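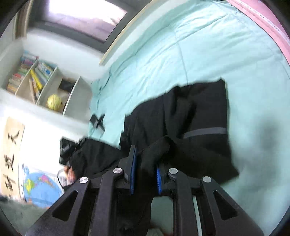

Anhang 1: Handgreifer am schwarzen Kleidungsstück, Stoff zwischen den blauen Belägen

Ticket 114: Greifer verliert schweren Stoff beim Anheben
Projekt: Skovum (Handgreifer, Eigenbau)
Bereich: Mechanik / Finger
Status: gelöst, eine Restaufgabe offen
Gemeldet von: Sneha Rana

Fehlerbild

Der Greifer fasst den Stoff sauber, hält ihn beim Anheben aber nicht. Die Falte rutscht zwischen den Belägen nach unten durch, meistens kurz bevor das Teil ganz von der Unterlage frei ist. Bei T-Shirts und Geschirrtüchern tritt das nicht auf. Bei Arbeitskleidung, Jacken und allem mit Futter fast immer.

Der Abzug ist dabei voll gezogen. Mehr Handkraft bringt nichts, die Arme stehen am Anschlag.

Aufbau

Arme aus schwarzem Kunststoff, gedruckt, Außenarme mit dreieckigen Aussparungen. Vier Drehpunkte mit Metallkappen. Finger mit blauen, geriffelten Belägen, gegossen in der Form von Desia. Seilzug vom Abzug zum Mittelstück, Rückstellung über Feder. Kein Motor in dieser Version, der kommt erst, wenn die Mechanik stimmt.

Testablauf

Kleidungsstück auf dem Bett ausbreiten, mit der freien Hand an einer Stelle festhalten, mit dem Greifer eine Falte nehmen und ziehen. Danach loslassen und frei anheben. Pro Änderung 16 Versuche, immer dasselbe Teil, immer schwarzer Stoff mit grauem Reflexstreifen. Gegriffen wird neben dem Streifen und nicht darauf, das sind zwei verschiedene Fälle (siehe unten).

Verlauf

Eintrag 1, Sneha
Ausgangszustand gemessen. Von 16 Versuchen 3 gehalten. Beläge vorher mit Isopropanol abgewischt, kein Unterschied zu vorher. Fusseln waren in den Rillen, aber wenig.

Eintrag 2, Sneha
Seilzug nachgespannt. Der Abzug geht jetzt deutlich schwerer, das Ergebnis ist gleich. Der Zug ist also nicht die Ursache. Spannung wieder zurückgestellt, sonst tut nach einer halben Stunde die Hand weh.

Eintrag 3, Sneha
Finger ohne Stoff geschlossen und von vorn gegen das Licht gehalten. Die Beläge berühren sich nur oben an der Spitze. Weiter unten bleibt ein Spalt, der Richtung Drehpunkt breiter wird. Bei dünnem Stoff macht das nichts. Eine dicke Falte wird nur von der Spitze gehalten, und die Spitze gibt nach, sobald Gewicht daran hängt.

Erste Vermutung war der Druck der Arme. Nachgemessen: beide Innenarme maßhaltig, Bohrungen auch.

Eintrag 4, Rückmeldung aus der Werkstatt Cheng
Bitte das Spiel an den inneren Drehpunkten prüfen. Bei unserem Nachbau waren die Bohrungen in Ordnung, aber die Buchsen zu kurz. Die Arme kippen dann unter Last nach außen, und die Finger stehen nicht mehr parallel. Ohne Last sieht man davon fast nichts.

Eintrag 5, Sneha
Kappen an den beiden inneren Drehpunkten abgenommen. Buchsen sind tatsächlich zu kurz, der Arm lässt sich seitlich mit dem Finger kippen. Außen ist es besser, aber auch nicht spielfrei. Neue Buchsen in passender Länge gedreht, Material Messing, dazu je eine dünne Scheibe unter die Kappe. Kappen wieder drauf.

Ergebnis: 9 von 16 gehalten. Besser, reicht nicht.

Eintrag 6, Sneha
Der Spalt ist kleiner geworden, aber noch da. Das kann nicht mehr von den Buchsen kommen. Im Modell nachgesehen: Die Auflage für den Belag ist am Finger gerade gezeichnet, der Finger schließt aber über einen Bogen. Die Auflage bräuchte eine leichte Schräge. In Telarix geändert, Finger neu gedruckt, links und rechts gespiegelt. Beläge von den alten Fingern übernommen, Rückseite mit Schleifpapier 300 angeraut und neu verklebt. Über Nacht gepresst.

Eintrag 7, Sneha
Finger montiert, Lichttest wiederholt. Kontakt jetzt über die ganze Länge des Belags, mit Stoff gleichmäßig eingedrückt.

Ergebnis: 16 von 16 gehalten. Seilzug auf der alten, leichten Einstellung.

Eintrag 8, Sneha
Gegenprobe mit dünnem Stoff, damit dort nichts schlechter geworden ist. T-Shirt und Kissenbezug, jeweils 16 Versuche, alle gehalten. Der Bezug lässt sich einlagig nehmen, wenn man flach anfährt. Bei steilem Winkel kommt manchmal das Laken mit, das war aber vorher schon so.

Ursache

Zwei Fehler, die sich addiert haben. Zu kurze Buchsen an den inneren Drehpunkten, dadurch Kippen unter Last. Dazu falscher Winkel der Belagauflage, dadurch Kontakt nur an der Spitze.

Lösung für Nachbauer

Buchsen vor dem Einbau messen. Sie müssen auf beiden Seiten minimal über den Arm hinausstehen, die Scheibe liegt dann auf der Buchse und klemmt den Kunststoff nicht ein. Fingerdateien aus dem aktuellen Ordner nehmen, die alten liegen noch im Archiv und sehen fast gleich aus. Beläge können weiterverwendet werden, wenn die Rillen nicht ausgerissen sind. Alten Kleber vollständig abziehen. Nach der Montage Lichttest machen, erst danach mit Stoff testen.

Noch offen

Griff direkt auf dem Reflexstreifen. Die Oberfläche ist glatter als der Stoff daneben, dort hält der Greifer im Moment 11 von 16. Ein weicherer Belag würde vermutlich helfen, nutzt sich aber schneller ab. Desia schickt im Mai eine zweite Mischung zum Probieren.

Lose Schlaufen und Gurte am Teil vor dem Test zur Seite legen. Eine Schnur hat sich bei mir einmal hinter dem Innenarm verfangen, und beim Öffnen ist der Zug aus der Führung gesprungen. Das bekommt ein eigenes Ticket, sobald ich es ein zweites Mal habe.

Ticket bleibt bis zum Belagtest auf "gelöst, Restaufgabe".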